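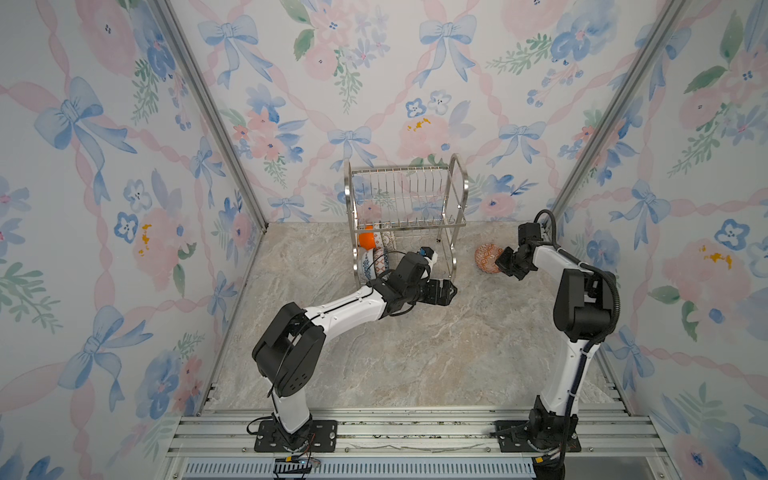
Looking after the Rudia dish cell

Last revised March 22, 2019 by Hidayah Lumenta. Send corrections to her or to Kieran Ó Riain.

Who is allowed to work inside the cell?

Anyone who has done the short induction with Wael Ouali. Until then you can run jobs from the desk but please leave the bolts and cables alone.

How do I start it up from cold?

Check that both arms are clear of the rack and of each other. Turn on the controller, wait for both arms to report ready, then run the homing job. The left arm homes first. If the right arm sets off before the left has stopped, press the emergency stop and tell Liam Hayes, as the start order has been lost before after a power cut.

An arm has stopped with a dish in its gripper. What now?

Put one hand under the dish, then use the release button on the desk panel. Don't pull the dish out. The fingers will give, but you may shift the zero point and have to calibrate again.

How often are the base bolts checked?

Every 224 running hours, or straight away if an arm has hit something. Go round each base plate with the torque wrench at the setting on the card. Don't slacken a bolt first to see how it feels.

What builds up in the rail?

Small screws and grit, mostly. Pick the screws out of the grooves by hand and vacuum the rest with the narrow nozzle. Any screw you find came from somewhere, so look over the arms before you start up again. The vent below the rail gets the brush head, with the power off.

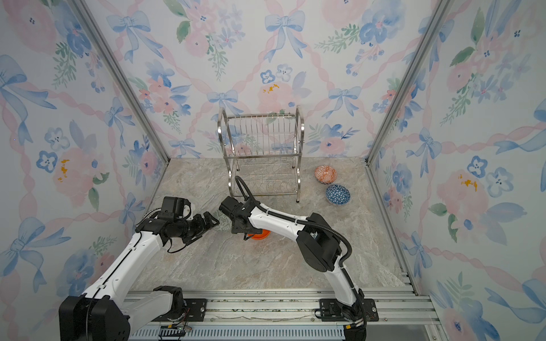

Where should the cables sit?

Cable wear is behind most of our repairs. The run we replace most is the one in the right arm, and it nearly always goes at the elbow end first. Move the arm slowly through its full reach and watch for the conduit catching or pulling tight. It should arch freely over the forearm towards the gripper, and the loop above the gripper needs enough slack for the wrist to turn without dragging on the dish rack. The small boards near the bases have open wiring, so keep cloths and sleeves away from them.

How far apart do the grippers have to stay?

The software keeps a gap of 11 mm. You can widen it in the settings file. Don't make it smaller, even for handover jobs.

When do the finger pads need changing?

At 3,000 grips, or sooner if they look polished. Spares are in the Falard drawer. Change both pads on a gripper together and reset the count.

Can it handle cutlery as well as bowls?

Yes, on the cutlery profile. Take hold near the end of the handle with the fingers square to it. Shiny metal throws bright spots into the wrist camera, so dim the overhead light a step if the job keeps missing its pick.
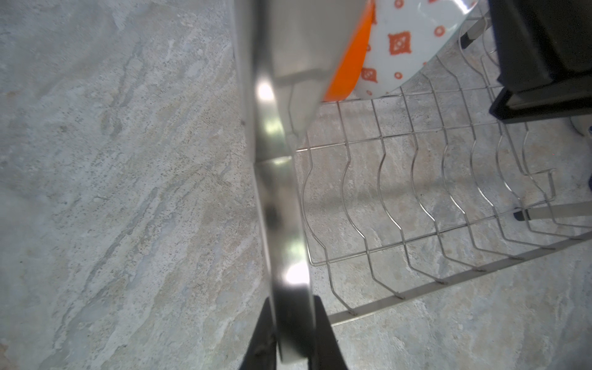 What do I clean the floor and rack with?

A damp cloth and a drop of washing-up liquid. No scourers on the floor. Put the rack back on its marks afterwards, or every place position will be out.

The arm misses by the same amount each time. Is it broken?

Probably not. Run the check routine, and if it gives error 345, recalibrate the wrist camera. Aidan Cullinane has the target board. The next full service is in July.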